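The machine takes the small jobs first: a talk with Bindu Venkataraman

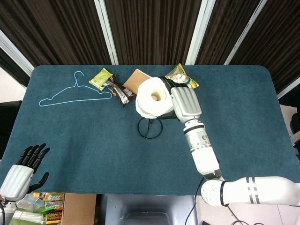 When Bindu Venkataraman came to Kendarlow, she was hired to run the supply rooms of a serviced office building. There are 255 rooms on the list, if you count the kitchens, the showers and the small meeting corners, and all of them must have paper, soap, coffee and something to eat. Today she still runs the supply rooms, but a part of her day goes to teaching a two-armed robot to do what her team does with their hands.

I met her in the staff kitchen at seven in the morning, before the first round. She had already been in the building for an hour. She speaks quickly and she likes to correct herself, so I have left some of her corrections in.

"People ask me if the robot is good," she said. "I say, good at which thing? Changing a paper towel roll, this is one thing for you. For us it is now a list. Take the roll, turn it, find the post, let it down, open the fingers. I never knew that I did so many things before breakfast."

The work was first offered to Kendarlow by Vonumitz, a small company which builds the training software. Kukov, her manager at that time, put the question to the team in a meeting in May. He wanted two persons who would leave the normal rounds for half of each shift. Bindu was one. The other was Raju, who has worked in the building longer than anybody and who did not want to do it at all.

"Raju said to Kukov, why should I teach the thing that will take my trolley?" Bindu told me. "And Kukov had no good answer. He said the company has no plan to reduce people. Raju said, a plan can be made in one afternoon. I think Raju was right to say it. After that we asked for it in writing."

They received a letter. It says that no post in the supply team will be closed as a result of the project while the present contract is running. Bindu keeps a copy in her locker. I asked if she trusts it. She thought for some time and then said that she trusts the letter until the last day which is written in it.

In the practice room the tasks are taken from the real rounds. The team puts paper towels on their holders, sorts snacks for the kitchens, and puts away the things that guests leave behind, such as hangers. Each try is recorded and gets a mark from the person who leads it. When I visited, the project had 2,928 tries in its records. Bindu did the marking for more than 400 of them herself, mostly with soft packets.

"Soft things are terrible," she said. "A box has the same shape all day. A bag of sweets has a new shape every time you touch it. In the beginning I gave a fail for every bag that was squeezed. Then Raju looked at my marks and said, but Bindu, you squeeze them also. So I went and watched my own hands for a morning. He was right, I squeeze them a lot."

This is how Raju came into the project properly. He is still not a friend of it, but he became the person who decides what is good enough. The engineers had written a rule for the distance between a packet and the edge of the shelf. Raju removed it. He told them that a guest does not carry a ruler, and that the label should face the door.

I asked Bindu what has changed for her body. She was surprised by the question, and then she talked about it for a long time. On the rounds she walked the whole day, and her knees were sore by the afternoon. Now she stands, or sits on a high stool, and it is her eyes that are tired. She misses the walking more than she expected. She also misses the people on the upper floors, who used to tell her about their children.

"When you come with the trolley, you are a part of their day. They say, Bindu, the coffee is finished, and also my son passed his exam. In the practice room there is only the table and the engineer, and the engineer is twenty-four. He has no children, he has a bicycle."

The pay has moved a little. Both of them receive a supplement for the training hours, but it is not counted for the pension, and this is the point that she is now discussing with the new manager. Younger colleagues have asked to join, and she wants the half shifts to go round among everybody who is interested. For the moment the answer is that changing people would make the marks less equal.

"I told them, then write down how we mark, and teach the others," she said. "You want the robot to learn from us. My colleagues can learn from us too, and they are faster."

At eight o'clock Raju put his head in at the door and asked who had taken the key to the third-floor cupboard. It was in Bindu's pocket. She gave it to him, finished her tea and went down to the practice room, where they were going to do paper towels until lunch.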